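The Second Life of a Toy

Toy libraries work much like book libraries. A family pays a yearly fee or nothing at all, picks out a few things, and brings them back in two or three weeks. The one in Votarora started with 200 items in a former shoe store on Yeoman Street. It now lends 2,000, and the shelves reach the ceiling.

Puzzles and sorting toys go out the most. They suit a wide range of ages, they have no batteries, and parents tend to tire of them before the children do. Board games are harder. A game with a missing die can be fixed from the spare parts drawer, but a game with missing cards usually ends up in the craft bin.

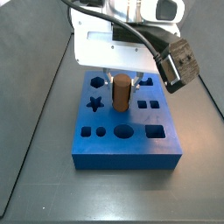 A blue foam block with cutouts of different shapes.

Foam is a headache for any lending collection. It is light and quiet, and toddlers can drop it on a bare foot without tears, but it tears at the corners and teeth leave marks. The library in Votarora retires foam pieces sooner than wooden ones. Wood gets sanded and goes back out.

Cleaning takes up most of the working week. Returned toys wait on a cart by the back door until they are wiped down, checked against the list taped inside the lid, and bagged. Hard plastic goes in the sink. Cloth goes in the washer. Anything with a cracked edge is set aside.

The town of Tedar, one valley over, runs a smaller service out of a van. It carries 570 toys and parks by the Sarix bridge on market days — a good spot in June, a cold one in winter. Members there can ask for a toy by phone and pick it up at the next stop.

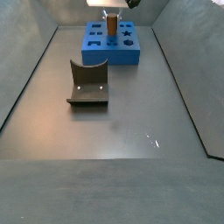 Do families have to pay for a lost piece?
Most libraries charge a small fee for a missing part and the full price only if the whole toy is gone. Normal wear is free.

Storage is the next problem. Votarora had 800 families on its books at the last renewal, and the back room is full of ride-on cars that fit nowhere else. The library has asked the town for the empty unit next door.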